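Packing the green suitcase

Fonseca asked for a set on folding and filling a medium case, and we kept it to ordinary clothes that most people already own. Ľudovít Ševčík chose the clothes and Janka Murín wrote the notes. The full set runs to 16 pictures, and the rest will go up in November.

We like to put soft, flat things in last – they fill the low spots and can be pulled out first at the other end. Anything rolled goes near the wall of the case, where it is less likely to shift.

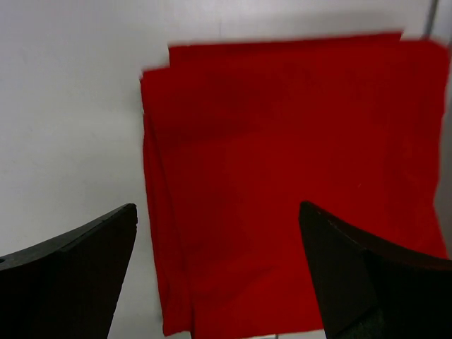
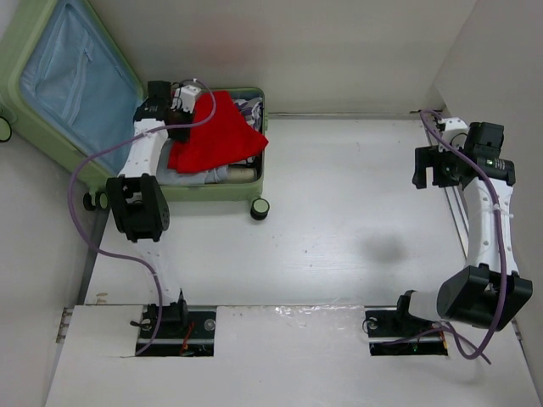
Top: red cloth, folded over more than once. Bottom: red cloth over the other contents of the light-green suitcase, with folded grey clothes beside it.

A few notes on folding. Corners do not need to match, and a layer that sits a little to one side makes no difference once the lid is down. Thick folded edges do matter – two of them stacked together make a ridge, so turn every other piece around. Small flat items can go in the zippered pocket in the lid.

The Randbridge and Derncombe sets are on their own pages.

Contact | © 2019 Mondville Packing Pages | Back to top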